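Stekska Raised Dog Bed, Large

Home > Dogs > Beds and Mats > Raised Beds

Price: $129
Color: dark gray
In stock at our Tundgate warehouse
Last change of this page: August 22, 2019

The Stekska is a raised bed for big and middle-sized dogs. The dog lies on a strong cloth which is stretched over a metal frame, so the body does not touch the floor. In summer the air can pass below the dog. In winter the cold of the tiles does not come up to it, and many owners put a blanket on top.

We have sold this bed at Fladdale since it came on the market, and in June the maker changed two things. The corner pieces are now thicker, and the cloth is fixed with screws on all sides. On the older model the cloth was fixed with a cord, and some customers wrote to us that the cord became loose when the dog was digging in the bed. If you have the older model, the new cloth does not fit on it. We still keep the old cloth and the old cord as spare parts, please ask for them by e-mail.

For which dogs

The large size is made for dogs of the size of a Labrador or a German shepherd. A tall dog with long legs can also use it, but such a dog often likes to hang the head or a leg over the side, and this is no problem for the frame. For puppies that still chew everything we advise to wait. The cloth is strong against claws, but it is not made for teeth, and damage by chewing is not covered by the guarantee.

Old dogs with stiff legs usually step on the bed easily, as it is quite low. Please let the dog try it slowly. Some dogs do not like at first that the surface moves a little under their feet. It helps to put the bed in the place where the old bed was, with the old blanket on it, and to give a treat each time the dog lies down by itself.

What is in the box

Frame in parts, steel, with powder coating
4 corner legs with rubber feet
Cloth, 1,000 denier polyester, with closed edges
Screws and one hex key
Printed instructions

How to put it together

Lay all parts on a carpet or on the cardboard of the box, so the coating does not get scratches. Push the long tubes through the long sides of the cloth first and the short tubes after that. Put all the screws in by hand and do not make them tight yet. When the bed stands straight on the floor, tighten the screws a little at each corner, going around the frame until the cloth is flat. The last corner needs some force, and it is easier with a second person who holds the frame. After the first week of use, please check the screws again.

Cleaning

Hair can be removed with a brush or with the vacuum cleaner. For mud, wait until it is dry, brush it off and wash the cloth with warm water and mild soap. You may use the garden hose with the cloth still on the frame. Do not use bleach and do not put the cloth in the dryer. The bed can stand outside under a roof, but strong sun will make the color lighter after some time.

Cover and other accessories

The Coppens fleece cover fits over the Stekska in this size and has an elastic band on the underside. It can be washed in the machine. The cover is not included in the price of the bed. We also have spare rubber feet, which are sold as a set, and a spare cloth in the same dark gray.

Delivery and return

Orders are sent from Tundgate by parcel service. The box is long and rather heavy, so please tell us in the comment field if there are stairs or if the parcel may be left with a neighbor. You can send the bed back if it is not used and has no dog hair on it. A bed that was put together can be returned too, but it must be taken apart again and all the screws must be in the bag.

The guarantee is 2 years on the frame and the legs. For the cloth it covers faults in the seams. Please keep the invoice and send us a photo of the damaged place, then we can mostly decide on the same day.

Questions we receive often

Does it make noise? On a wood floor the rubber feet keep it quiet. If you hear a squeak, one of the screws is usually loose.

Can two dogs lie on it? If they are small and like each other, yes. For two large dogs please take two beds.

Is there a smaller size? Yes, see Stekska Raised Dog Bed, Medium. The height is the same.

More in this shop: Blankets, Travel Bowls, Soft Toys

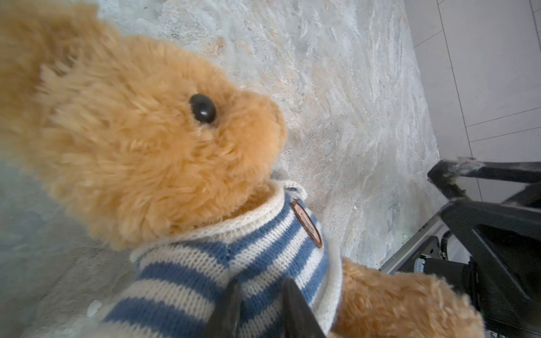 Plush teddy bear in a striped sweater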